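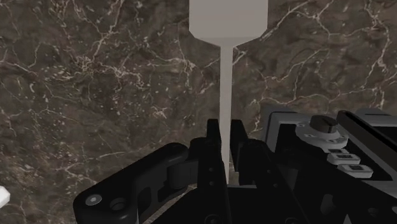

January, bench notes, phone SoC comparison. Third pass at the Jokik chip today and I still don't believe the press kit. It says "award-winning performance" four times and gives one benchmark, with no ambient temperature and no word on whether the handset was on a cold plate. Reran our own loop on the Jokik and on last year's Trornura, same build, same brightness, airplane mode. Above, close view: dark marble and its thin branching white veins behind the gray rod and the black gripper.

First run: Jokik 1216, Trornura 800. Looks great on a slide. By run 3 the gap was down to 197 points and the Jokik back cover was uncomfortable to hold. Gorazd Yordanov thinks the governor recognizes the benchmark by package name. Plausible. Renamed the package and will repeat tomorrow from a cold start.
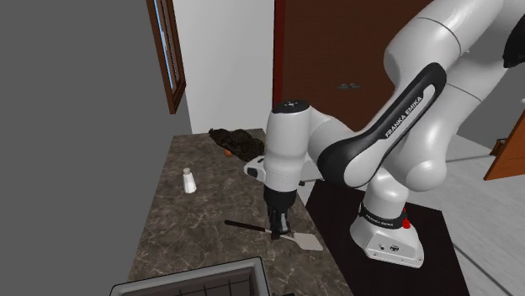 Also not happy with the power numbers. The meter in line with the battery disagrees with what the phone reports about itself, and the phone is always the more flattering of the two. Going with the meter until someone shows me it's wrong.

The "best of show" badge came from the Joo site. Read the write-up twice. They had the phone in their hands at a booth, on demo firmware, and ran nothing. Gevach gave it an award too, same wording in two sentences. I'm leaving both out of our report.

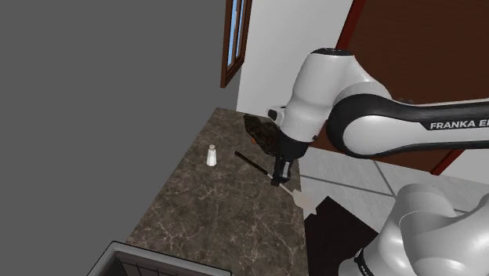 Kitchen render, Franka arm holding the spatula.

To do: new thermal pads, log skin temperature every run, ask Gorazd for his renamed build so we aren't comparing two different hacks. Trornura needs a fresh battery before it goes again.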